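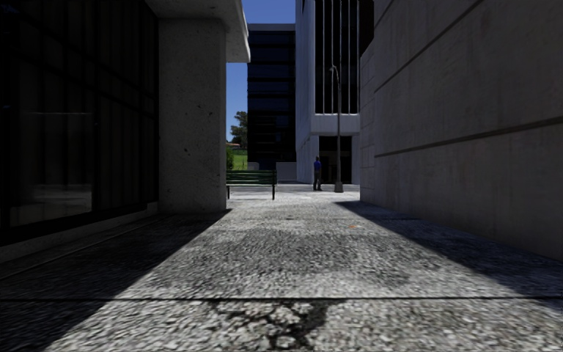
Vestar Sidewalk Simulation Pack: review for buyers

Reviewed by Henok Wolde
July 9, 2022

We needed a simulator before we could decide on delivery robots. The plan at Habte is to move parcels between two office buildings and a mail room using small wheeled units, and the hardware quote from Kido is large enough that management wanted test results before signing. Vestar sells a rendered outdoor environment with a robot model, a set of virtual sensors and a scripting interface. I ran it for a full evaluation period on our own workstation. What follows covers what it costs, what it does well and where it fell short for planning purposes.

Price and licensing

The single-seat license is $976 per year. A second seat brings no discount. Map packs are sold separately at $195 each, and we bought two: the downtown plaza set and the loading dock set. The plaza set is the one to get first. It has paved passages between large buildings, hard sun and shadow edges, benches, lamp posts and pedestrians. The dock set is mostly flat asphalt and I would skip it unless your route ends at a dock.

Floating licenses exist but start at a five-seat minimum, so they made no sense for us. The license is tied to a hardware ID. Moving it to another machine takes a support ticket, and ours was closed the next working day.

Hardware needed

Vestar's minimum spec will open the program and little else. With one camera and one lidar enabled, our older graphics card held real-time speed. With four cameras it dropped to less than half, and the logs filled with late frames. Budget for a current card with plenty of memory if you intend to run the same camera layout as the real robot. We set aside $1,000 for this and spent nearly all of it. Disk use is also higher than the product page suggests, because each map keeps its own copy of the shared textures.

Setup

Installation was plain. The robot model is loaded from a description file, and the Kido file imported after I corrected the wheel radius, which it had read in the wrong units. Check this before you trust any distance or speed result. The first day of our data was useless for that reason.

Camera position is set by hand. The default mount is higher than anything we plan to buy, so move it down to match your own unit. At the lower position, benches and wall bases fill more of the view and pedestrians are harder to pick out at long range.

Rendering and sensors

Light is the strongest part of the package. Shadow edges on pavement are hard and dark, and they triggered false obstacle stops in our first detection model, as they do on the real plaza at midday. Ground texture is good at short range. Cracks and expansion joints are present in the plaza map, but as far as I can tell they are surface images only. The wheels register no bump when crossing them. If ride quality or payload shock matters to your purchase, you will still need a physical trial.

Glass is the weak point. The simulated lidar treats dark glazing as a solid wall and returns a clean line along it. Real units often lose returns on glass. We wrote a small filter that drops a share of the points on those surfaces, and the localization results got worse, which I take as a sign that they got closer to the truth.

Pedestrians walk fixed paths or stand still. They do not step aside for the robot. For a planning exercise this is acceptable, and it gives a conservative travel time.

Use in planning

The main question for us was fleet size. We scripted a full day of deliveries with one robot, then with two, and varied the charging breaks. One robot fell behind by early afternoon on every run. Two kept up, with slack on all but the heaviest mail days. That removed a third unit from the request and paid for the software many times over.

The reporting tool is poor. It exports a plain table of timestamps and positions, and the built-in charts cannot be rescaled. I did all of the route comparison in a spreadsheet.

Compared with Lustness

We also tried the Lustness trial version. It has better contact physics and a working curb model, and its reports can go straight into a budget request. Outdoor lighting is flat by comparison, and there is no plaza map – you build your own. For camera-based navigation I would pay for Vestar. For curbs, ramps and payload tests I would pay for Lustness.

Our license runs until next August. I will renew one seat, drop the dock map and ask again about the glass.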